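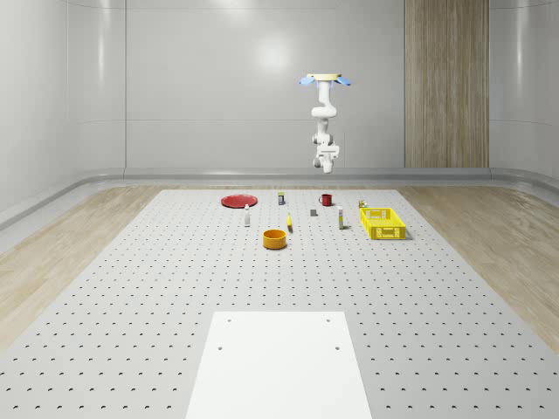 Arm mounted upside down in simulation, base joint turns the wrong way and arm won't reach the near objects

Posted in: School and Club Projects
Asked by tandidach_build, December 23, 2018

Our club is doing a sorting project for the spring round at Palluvthorpe. The arm hangs over the table with the base at the top, and it has to pick up household things (a mug, a banana, a bowl, a bottle and so on) and put them in a yellow basket on the right side. We don't have the real arm until the new year so everything is being done in the simulator for now.

Two problems.

1. When I ask for a move to the left, the arm moves to the right. Up and down are also swapped. I fixed it by putting a minus sign in front of y and z in our move function. That worked for positions, but now the gripper tries to point at the ceiling when it gets to the target, and the solver gives up.

2. Even when I turn off the orientation part, it reaches the red plate and the mug but fails on anything placed close to the front edge of the table. The arm looks long enough to me.

The objects are placed at random at the start of each run, on the far half only for now. Out of 27 tries yesterday the arm got to a position above the object 8 times. The rest ended with "no solution found". The joint limits are the ones that came with the model file. I haven't changed the link lengths.

I'm the only one on the team doing the code, the others are on the gripper fingers and the poster. Any help is appreciated.

orban_bench

Take the minus signs out. That is your first problem and probably most of the second one.

When you hang an arm upside down you have rotated the base 180 degrees about one of its horizontal axes. Flipping y and z on the position takes care of the position and does nothing for the orientation. Your target says "gripper pointing down" in world terms, the solver reads it in the base frame, and in the base frame that direction is up. So it tries to reach below itself with the hand bent back, and most of the time there is no way to do that inside the joint limits.

What to do:

Set the base pose once, where the model is loaded. Position is the center of the mounting plate, rotation is 180 degrees about x (roll = pi). Check which axis you want, because about x and about y both hang the arm down but leave it facing opposite ways.

Write all your targets in world coordinates, with the origin on the table.

Convert the whole target, position and rotation together, with the inverse of the base pose. One function, called in one place. Most simulators have a call for this already. If yours takes world targets directly, then don't convert at all or you will be doing it twice.

Test it with one target before you bring the objects back. Put a marker over the middle of the table, send the gripper there pointing down, and compare the gripper pose the simulator reports with what you asked for. If they match to a few millimeters, move on to the corners.

For the reach, measure from the shoulder joint and not from the plate. Your mount is toward the back of the table, so the front edge is a long diagonal: down and forward. Then subtract the wrist and gripper, because they have to stay vertical and don't help you go sideways. Say the arm is 1,000 mm from shoulder to gripper tip when straight. With the hand pointing down you only get the upper two links for the sideways part, and some of that is used up on height. It is normal for it to look long enough and fall short.

If you are allowed to choose the mount height, try lowering it a little at a time and count solutions over a grid of points. The table already has a hole grid, so you can use that spacing for the test points.

mugandbowl

just make the table smaller. we did that our first year and no one took points off

heler_mentor

The answer from orban_bench is right about the base pose. I'd check the rules before you follow the last one, since the table size is normally fixed by the organizers.

A few more things from mentoring a school team with a hanging arm.

Gravity. If your model has gravity compensation on, make sure it gets the gravity direction after the rotation. In the simulator this is often handled for you. On the real arm there is usually a mounting setting in the controller, and if it is left on "floor" the arm can sag or jump when the brakes come off. Write it on your checklist for January.

Start pose. The solver starts from wherever the joints are. If they are all at zero, the arm is straight or close to it, and a lot of solvers do badly from there. Give it a bent elbow as the starting guess, with the gripper already pointing down over the far part of the table. We went from mostly failures to 3 in a full afternoon of runs with no other change.

Grasp direction. Straight down is fine for the bowl rim and the small block. The flat plate is the hard one from above, as there is hardly anything for the fingers to close on. Leave it for last. For the tall box, check that the wrist clears the top before it moves sideways, or go up to a fixed safe height between every pick.

Basket. Treat the basket as an obstacle and drop from above the rim. Students like to aim for the bottom of it and then the hand catches the side.

tandidach_build

Thanks. I took out the minus signs and set roll to pi when loading, and the test marker in the middle works with the gripper pointing down. I also put in the bent elbow start. The far half is all reachable now.

Front edge still fails. The mount height is fixed in our rules but the distance from the back is not, so I'm going to run the grid test with the mount moved forward and see how much of the table that covers. Will post the numbers when I have them.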